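Subject: Re: [sedwood-users] Oil or wax for a table that is used every day?
From: Ismail Abdel Rahman
To: sedwood-users list

Hello Juniper, hello all,

I was away in June and I read your message only this morning, so please excuse the slow answer. I have a similar table in light wood, and I have now tried both finishes, so perhaps my experience can be of use.

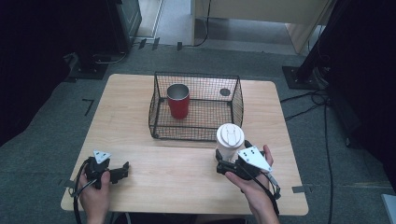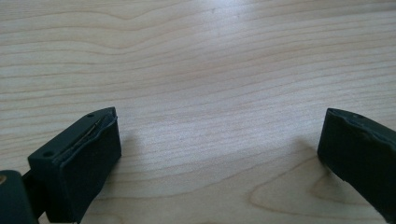 The table, and the grain on the top. In the second one you see how it takes the light in the middle.

Juniper Kincaid wrote:

> We bought a light table second-hand and I would like to treat it
> before the children begin to do their homework on it. The man in
> the Belhaj shop told me to use hard wax and nothing else. My
> neighbour says oil, two coats, and then leave it in peace. I have
> never done this kind of work. Which one is easier to repair when
> somebody puts a hot cup on it? And does the colour change very
> much? I like it pale and I would be sorry to see it turn orange.
>
> Also, must I sand all of it, or only the places with marks?
>
> Juniper

I will try to answer in the order you asked.

First the repair. In my opinion oil is easier. When I had a ring from a cup on my old desk, I rubbed that place lightly with fine paper, always along the grain, put a little oil on a cloth, and the next day I had to look for the place. With wax I had to clean a much larger area, as the border between old and new wax stayed visible. My wife still finds it when the sun is low.

But please be careful with one point. Before you do anything, find out if your table is solid wood or veneer. I did not know the English word "veneer" when I came to this list, and I did not know the thing either. It is a thin sheet of real wood glued over something cheaper, and you can sand through it very quickly. Look at the end of the board from below. If the lines of the grain continue from the top over the edge and down, it is probably solid. If the edge has a different pattern, or you see a thin joint, take it as veneer and use only the finest paper, by hand, with no machine. On rounded corners I would hardly sand at all, because there one presses too hard without noticing it.

Now the colour. Ordinary linseed oil made my test piece yellow, and after one winter it was more yellow still. I then used the Grodex oil, the one with a little white pigment in it, and the wood stayed near to what it was. It is not perfect. In the deep lines the white can collect, and you must wipe it off while it is fresh. I left the first coat too long – I was on the telephone with my brother – and I needed 2 evenings to make it good again. Start on the underside, where a mistake will trouble you less.

About sanding only the marks: I would not do it. The treated part takes the oil differently and you get a cloud. Do the whole top lightly, or leave the marks as they are. Mine has 5 small dents near one side and I have made my peace with them.

For drying, the tin says 8 hours between coats. In my room, which is cool, I waited until the next day. Please do not put the oily cloths in a bin in a heap. Spread them flat outside to dry, for they can become hot by themselves and start a fire. This is written on the tin, but in very small letters.

One question from my side, if somebody here knows. The Olo soap for oiled floors, can one use it also on a table? I wash mine with water and a drop of ordinary washing-up liquid, and I have the feeling that the surface becomes dull after some weeks. In the old messages of this list I found one person who was for it and one who was strongly against, and neither of them wrote for how long they had used it.

Juniper, if you tell us what is on your table now – old varnish, or nothing – I can say more. Oil over varnish will only lie on top and stay sticky.

With kind regards,
Ismail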